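Workshop and kitchen tips: getting steady work out of the Tuvach hand-held gripper kit

Filed under: Tools on test. Words by Sanne Van den Broek

The Tuvach kit is sold by Iline as a demonstration gripper. You hold it, squeeze the handle and pick things up, and the recorded movements are later used to teach a robot arm the same job. The price at the time of writing is 400 pounds, with one set of finger pads fitted and one spare. We have had ours on the bench at Tirkdale since September. The notes are for readers who have bought or hired one and want fewer spoiled recordings. They assume the kit is already assembled and paired.

Setting up

Clear a patch of table at least twice as wide as the gripper when fully open. The items you are not using can stay on the table, provided they are pushed to the far side and do not move between recordings.

Wipe the pads with a damp cloth and let them dry. Do not use washing-up liquid. It leaves a film in the ribs, and the first few lifts will slip. If the pads have picked up flour or sawdust, brush along the ribs with an old toothbrush before wiping.

Check the screws on the finger mounts with the key supplied. Ours worked slack after 19 hours of use. The manual says to check them monthly, but a weekly check is safer if the kit is in use every day. Tighten until the key stops and no further, as the threads are cut into plastic.

Lighting

Use the room lights at their normal level and leave them there. A dimmer turned halfway through a session will give you two sets of recordings that do not match. Daylight is more trouble than lamps. Close the blinds if the sun comes round during the work.

Bottles and jars

Bottles are the best first exercise, and also where most faults show up. Stand the bottle upright and bring the fingers in level, one on each side, below the shoulder. A grip on the slope will ride up towards the cap as you squeeze.

Close slowly until both pads touch, then give a little more. Thin plastic bottles buckle if you go straight to full pressure, and a buckled bottle does not sit square when you put it down. Keep the cap screwed on. 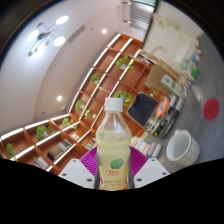
Full bottles are easier to handle than half-full ones. In a half-full bottle the liquid swings when you stop, and the wrist tends to correct for it. If you need both kinds, record all the full ones first. Turn the label the same way each time unless the job calls for variety.

Glass jars need a lower approach and a longer pause before lifting. Two seconds is enough. Jars with a greasy outside should be washed first.

Cups, cartons and flat things

Cups can be taken by the body or by the rim. Choose one and stick to it for the whole batch. With the rim grip, one finger goes inside and the other outside, and the cup must be dry.

Cartons should be lifted across the narrow side. The wide faces give under the pads and the carton twists.

Flat items are the weak point of the kit. The fingers are too thick to get under a coaster or a jar lid lying on a smooth table. Slide the item to the table edge and take it from there, or put a folded tea towel underneath to give the tips some room. Hartley sells a thin-tip set that fits the same mounts. We tried it for a week and it deals with coasters well, but it is poor on bottles. Changing over takes 9 minutes with the mounts on the bench.

Care and storage

Store the gripper with the fingers open. Left closed under tension, the pads take a set and the ribs no longer spread evenly. Keep it out of direct sun and away from radiators.

The squeeze handle wants one drop of light oil at the pivot now and then. Wipe off what runs out — oil on the pads means new pads.

Sticky spills should be dealt with at once. Fruit juice dries hard between the ribs. Warm water on a cloth will shift it, and a wooden cocktail stick will clear what is left. Metal picks cut the pad.

Buying or hiring

Iline will also hire the kit by the month, with the spare pads included. For a single kitchen or packing job the hire is better value. For a workshop that expects to add tasks through the year, buy it, and order a second spare set of pads at the same time. Delivery of pads on their own was slow in our case, and the left one wears first if you are right-handed.

The carry case is sold separately. A lidded storage box with a towel in the bottom does the same work.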